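Urnov Tools Support
Ticket: Gripper pose jumps near large curved targets during handheld recording
Component: Kodeo tracker (visual-inertial pose, marker relative pose)
Status: Resolved, workaround in place, code fix pending
Reported by: Consuelo Requena
Assigned to: Diarmuid Keane
Watching: Jad Zoubi, Settimio Carbone

Reported problem

When two people or two hands are recording with the handheld grippers close to the big white board, the pose of the right gripper jumps sideways by several inches and then comes back. The jump shows up in the exported trajectory as a spike and the replay on the arm refuses to start because the velocity check fails. The same operators get clean trajectories at the bench. We are on the January build of Kodeo with the default config. Calibration was redone this morning and made no difference.

Steps to reproduce

Start a session with both grippers, wait for the tracker to report OK on each, walk up to the board until it fills most of the right gripper's view, then move slowly from left to right. The spike comes within a few seconds. Moving faster makes it worse but slow motion does not get rid of it.

Diarmuid Keane, 9:40 a.m.

Thanks for the session folder. I replayed it offline and get the same spikes, so this is not a dropped packet or a USB problem. Timestamps between the camera and the IMU look fine. Please send the tracker log with verbosity set to 3, and tell me if anybody has changed the feature settings. The default keeps up to 300 features per view and I see far fewer than that in the bad stretches.

Consuelo Requena, 10:15 a.m.

Log uploaded. Nobody has touched the feature settings as far as I know. Settimio changed the exposure cap for an earlier project, but that was on the other laptop.

Diarmuid Keane, 11:05 a.m.

The log lines that matter are these:

tracker.right WARN low feature spread, using last good map
tracker.right WARN relocalized, residual above limit
tracker.right INFO state OK

The second and third lines should never come one after the other. If the residual is above the limit, the state should go to LOST and the exporter should mark the gap. Instead it accepts the bad pose and carries on. That part is our bug. The low feature spread is a separate matter and comes from what the camera has to work with. I went to the view where the first warning appears. 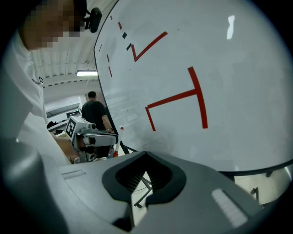
Page 2 of 3

A matte white surface gives the detector almost nothing. The only strong corners on the board are at the red tape and the two small dark green squares, and those all sit on one surface. The rest of the usable texture is the room beyond the board's left edge, and two people are standing on that side. Anything the detector picks up on a shirt or an arm will move with the person. There is also a vertical reflection near the top right of the board, and a reflection slides across the surface when the camera moves, so it makes a bad landmark.

The gripper's own housing fills the lower part of the view. The self mask is supposed to remove it. Can someone check that the mask is loaded for the right gripper? The log does not print the file name.

Jad Zoubi, 1:20 p.m.

Checked. The right gripper was loading the mask for the older Vitale housing. The outline is close but it leaves a strip along the upper rim unmasked. I switched it to the current mask and reran the recording offline. Fewer spikes, but two are left, both during the pass across the board.

Diarmuid Keane, 2:10 p.m.

Good, that takes care of part of it. The features on that strip never move relative to the camera, so they were telling the solver that the gripper was standing still. For the two that are left, please try the following on the same recording:

Set reject_dynamic to true. It was off by default in the January build.
Set relocalize_residual_check to strict.
Raise max_map_points to 2000 so the room behind the board stays in the map while the board is close.
Leave the exposure cap alone for now.

One more question. The other gripper has a square marker on top. Is marker relative pose turned on in this session? If it is, the tracker could use the marker as a constraint between the two grippers whenever one sees the other.

Consuelo Requena, 3:30 p.m.

Marker relative pose was off. We turned it off after the Utari demo and I forgot about it. With your settings and the mask fix there is one spike left, and it is now marked as a gap, so the exporter splits the trajectory there. With marker relative pose turned on as well, the spike is gone on this recording.

Settimio Carbone, 3:45 p.m.

Does max_map_points at 2000 slow down live tracking? The recording laptop is not the fast one.

Diarmuid Keane, 4:05 p.m.

It will cost some CPU. If the live view starts to lag, turn the preview off before you lower the map size. The preview takes more than the map does.

For new sessions at the board, please also do a mapping pass first. Start well back, look over the ceiling, the walls and the shelving, and only then walk in. The tracker holds on much better if it has seen the room before the board takes up the view.

I opened a code issue for the state going back to OK after a failed residual check and assigned it to Fulvio D'Amico. A second, smaller one asks for the mask file name to be printed at startup. Old recordings can be reprocessed with the new settings — there is no need to record them again unless the exporter reports a gap in the middle of a grasp.

Consuelo Requena, 4:50 p.m.

Did a new session with the mapping pass. Both trajectories passed the velocity check and the replay started on the arm. Fine to close from our side. Please keep me on the code issue.

Ticket closed by Diarmuid Keane. Linked issues remain open.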